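How to stop dark blue towels from leaving color on other laundry?

Posted by nillora_home

Hello everybody. In December I bought a set of dark blue cloths and towels from the shop Barunel, and after every wash my white things come out a little gray. I wash at 40 degrees with normal powder. The label says only "wash with similar colors". I already washed them four times separately and the water is still blue. 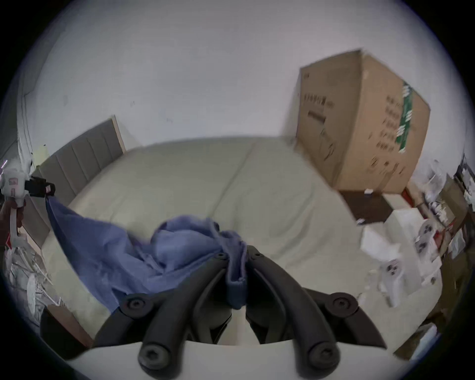 My mother used to put vinegar in the first wash, but I read that it does nothing for modern dye. Is it true? I also don't want to lose the softness. They were not cheap - I paid 2219 for the set, and I can't return them after washing.

Wattanapong

Vinegar will not fix the dye, your reading is correct. It can help a little with the softness, but that is a different matter. What I do with new dark cotton is this: cold water, a full rinse, then one more rinse without powder. Repeat until a white rag left in the bucket for 30 minutes stays white. For me it took seven washes with one navy bed set.

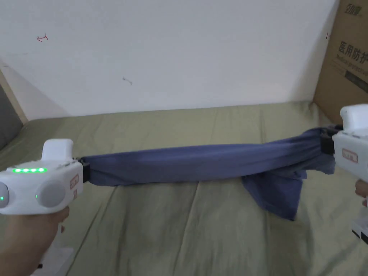
Use less powder also. I put 200 ml of liquid before and it was too much, now I use half and the color holds better. Dry them in the shade, inside out if it is clothing.

monico243

just buy color catcher sheets

Barunel_fan

I have the same towels in green and had no problem. Maybe your water is too hot? Try 30.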